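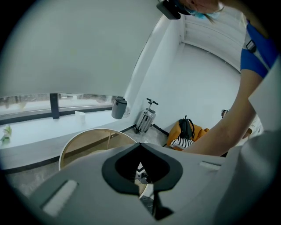
Window side of the room: a forearm above the gripper housing, the round table just beyond it.

Hand-Held Gripper Work: Good Practice in Pictures

Reading time: 4 minutes
Last updated: March

On this page we keep the working rules for hand-held gripper sessions at Stendurham. The rules were first written in Sutow as a long list, and people read them once and then forgot them. So now we put them next to a view of the work, and we keep the words short. The present version has 10 rules, and it replaces the one which hung beside the door. If you have the old sheet in your folder, please throw it away, the numbers are different.

The rules are for everyone who holds the gripper or stands near to the person who holds it. They are not a replacement for the Wiegand safety sheet, which you must read and sign before your first session.

The arm

Rule 1. Sleeves are short, or they are fixed above the elbow. A loose cuff can go into the opening of the gripper before you notice it. Blue short sleeve with white trim, as here, is fine. Watches and bracelets come off also, even thin ones.

Rule 2. Tags and clips must sit flat and close to the cloth. We had before the long neck cords for the entrance card, and they are now not allowed at the table. Clip the card on the sleeve or leave it in the locker.

Rule 3. Keep the free hand where you can see it. Most of the small pinches in our log happened to the hand which was not doing the work. The log has 153 entries by now, counting also the very small ones where the skin was only a little red, and we ask you to keep writing these in. A person who is afraid to report a small pinch will not report a big one.

The face and hair

Rule 4. Hair which reaches the chin is tied back or put under a cap when you lean over the work. This rule is often discussed, and I know some colleagues find it too strict. It stays for the moment.

Rule 5. A mask is your own choice, except in months when many people in the building have a cold. Then we put a note on the door. If you wear one, it should not push your glasses up or make them foggy, and you should be able to speak clearly. The word "stop" must be heard by the other person also through a mask.

The room

Rule 6. Bags go along the back wall. The orange bag with the black backpack on top is in the right area, away from the table. Suitcases with wheels are allowed, but put them so that they cannot roll, and push the handle down when you leave them. An extended handle like the one on the silver suitcase is easy to catch with an elbow when you walk backwards. The correct way is handle in, wheels against the wall.

Rule 7. No cable and no strip across a place where people walk. If it must cross, tape it over the whole length and not only at the two ends. We check this before the session and again after lunch, as tape on a concrete floor lets go sooner than you think.

Rule 8. Drinks belong on the windowsill. The white cup on the ledge shows the idea – you can reach it in a pause, but it does not share the table with the work. Plants can stay on the sill too, as long as they do not hang down over the edge. A fan is welcome in summer, pointed away from the table, so that light objects are not moved by the air between two tries.

The gripper

Rule 9. Look at the pads before each session. You look for cuts, for dust and for glue from old tape. Wipe them with a dry cloth, never with alcohol, which makes our pads hard after some weeks. When a pad has a cut longer than 3 mm, change it and write it in the book. Spare pads are in the drawer with the Jerkano label, and the last person who takes one orders new.

Rule 10. Put the gripper down when you talk. Many of us explain things with our hands, I do it myself, and a gripper in the hand is then a thing moving near to somebody's face. Put it down on the soft mat, with the opening away from you, and then explain. The same is valid if you want to check your phone.

How long to work

A tired arm is a careless arm, and the lifting starts to shake already before you feel it. We change the person after 6 sets. It is permitted to change earlier without giving a reason, and the supervisor should not ask for one. Between two sets, let the arm hang and open and close the hand a few times. Who has pain in the wrist the next morning should skip the session and tell us.

If a rule does not fit your task

It happens that a task needs something different, for example long sleeves for objects with sharp edges. In this case write down what you want to change and why, and show it before the session starts – not in the middle. We answer normally on the same day. A change which is used by more than one team will be added to this page, and the last-updated line at the top will change with it.

Printed copies are in the tray beside the lockers. Please take one for each table and return it at the end, the plastic covers are expensive.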